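3.2 Desk height and reported neck pain

The second part of the survey dealt with the tables people used when working from home. Of the 1361 forms returned from Stikthorpe and Morin, most came from people who had no separate study and worked at a kitchen or dining table. We asked for the height of the table top, the height of the chair seat, and the number of hours spent seated on a normal working day. Forms without a table height were left out of this section but kept for Section 3.3.

Neck pain was scored on the scale set out by Hoarau in the pilot study, with one change. The pilot had used separate scores for morning and evening, and many people in Biton had filled in only the first. We asked for a single score covering the past week.

The gap between seat and table top mattered more than either height alone. People with a gap of more than 20 cm but less than 30 cm gave the lowest scores. Those with a larger gap more often wrote that they raised their shoulders when typing. A cushion on the chair was the usual remedy, and 61 people said they had also put something under their feet. Lighting was recorded but showed no clear link with pain. Table colour and finish were not recorded. Figure 2 shows a white table top with a dark mat over most of it.

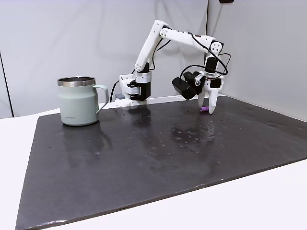

Figure 2. Table top with mat.

Does a higher chair help if the table cannot be changed?
Raising the seat narrows the gap and lets the shoulders drop, but shorter people will then need a footrest.

The same pattern was found in the smaller Sillero group, although the scores there were lower overall. Hours seated are dealt with in Section 3.3.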